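Rulline three-tier shoe rack – a qualified shrug

Reviewed by Vaida Kivi
Bought with my own money, no discount code at the bottom

I have been suspicious of metal-rod shoe racks for a long time. I've owned two. One leaned, the other shed its rods whenever a boot was put down with any conviction, and both went to the curb. So when a reader named Herman Rahman wrote in to say the Rulline was "the last rack you'll ever need," I ordered one mostly to argue with him.

The product page promises a lot. It says the rack will "transform your entryway." It says "holds up to 12 pairs," and it says assembly takes minutes. It also says "no-tool design," and then the box has an Allen key in it. I'll take the pieces of that one at a time.

Assembly first. You get two side frames, a bag of rods, a bag of bolts and a sheet of drawings with no words on it. The drawings are fine until the last one, where the rods are shown going in from a side that doesn't have holes. I put the bottom tier together, found the frames splayed out like a deck chair, took it apart and began again with all the bolts left loose until the end. That worked. If you buy this, do it that way from the start. It took me most of an evening, though part of that was spent looking for a bolt that had rolled under the radiator.

The rods are plain push-fit at one end and bolted at the other. I don't love that. Give the push-fit ends a good shove or they creep out.

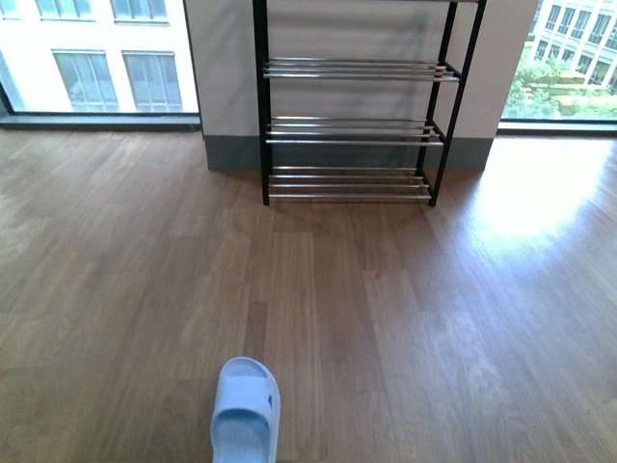

My real complaint with any rack like this is the gaps. Shoe makers don't build soles to suit rod spacing, and rack makers don't seem to ask them. Flat sneakers are no trouble at all. A kitten heel goes straight through and hangs there, and children's shoes tip forward until the toe is pointing at the floor. Chrome rods on black frames look smart enough against a white wall, I'll give it that, and being able to see the wall between the rods keeps the rack from looking like a big dark lump. But what lets the light through also lets the dirt through. Grit from the top tier lands on the shoes in the middle, and whatever gets past those ends up on the floorboards. The bottom tier sits close to the floor, so you will be moving the whole thing to sweep. It's light, at least.

About those 12 pairs. Twelve pairs of what? I got there with ballet flats, two pairs of sandals and a lot of overlapping. With the shoes people in my house really wear, it's fewer, and if anybody owns hiking boots it's fewer again. My neighbor Brenda Henríquez has the same rack and stores her shoes alternately, one toe out and one heel out, which does get more in. It also means you're looking at heels when you come home. Your call.

Boots are out of the question except on the top. Ankle boots will squeeze in lower down if they're soft. Mine aren't.

Sturdiness was better than I expected. With all the bolts tightened there's a small sideways wobble, the kind you notice when you pull a shoe out in a hurry and not otherwise. I've had it 4 months and nothing has bent. Two of the push-fit rods have needed pushing back in. The finish on the frames has one scratch, and that was my vacuum cleaner.

On price: I paid $136 with delivery, and this is where I stop being nice. That is a great deal of money for some rods and two frames. The Catley rack I tried last June cost less, has slatted shelves that a heel can't fall through, and is ugly – really quite ugly, a sort of hospital beige. The Palomino is closer in looks but I've only seen it in a store, so I won't pretend to have tested it.

Customer service gets a pass. I wrote to ask about the missing holes in the last drawing, and a polite person replied that the sheet was "being reviewed." Good. Review it.

Would I buy it again? At full price, no. On sale, for a household of sneaker wearers who don't mind sweeping under it, possibly. Herman, I have kept it, and you may make of that what you like, but I have also put a boot tray next to it.

Rating: 3 out of 5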